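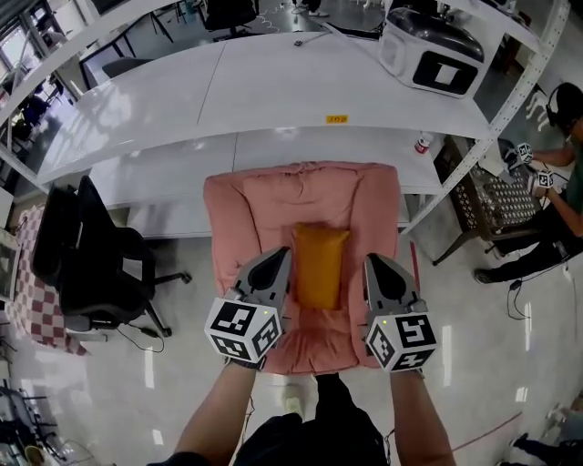 About Plurilari

Plurilari re-covers and repairs upholstered furniture for homes, waiting rooms and small hotels. Halldóra Stougaard and Irja Nurmi started the business after working together at a mattress factory, and they still run it.

Most of our work is armchairs, dining seats and loose cushions. We also take sofas up to 113 inches long, the longest piece that fits through our loading door. We do not work on car seats, boat cushions or leather.

How a job goes

Send us a few photos and the overall measurements. We reply with a price range and a list of fabrics that suit the piece. Once the furniture is in the shop we strip one section, check the frame and webbing, and give you a fixed price. If you decide not to go ahead, you pay for pickup and return only.

A single armchair takes 30 days from the day the fabric arrives. Sets take longer -- ask us before you plan a move or an opening around them.

Fabric

We stock two lines. Bramo is a plain weave that comes in solid colors and has removable covers as an option. Karras is heavier and holds up better in waiting rooms and on seats that get used all day. You can also bring your own fabric, but please let us see a sample before you buy the full amount.

The shop

We moved to the Brarell building in July, into Unit 7. The old space had stairs, and carrying sofas up them was slow work. The new one is all on one floor, with a separate room for cutting. Customers are welcome to look through the sample books, but call first so that one of us is free.

Irja handles estimates and fabric orders. Halldóra runs the workroom and trains new staff. We take on one trainee at a time, and the training is paid.

Repairs to our own seams are free for as long as you own the piece. Keep the job number from your receipt -- it is also written under the seat.

Page updated 19 July 2023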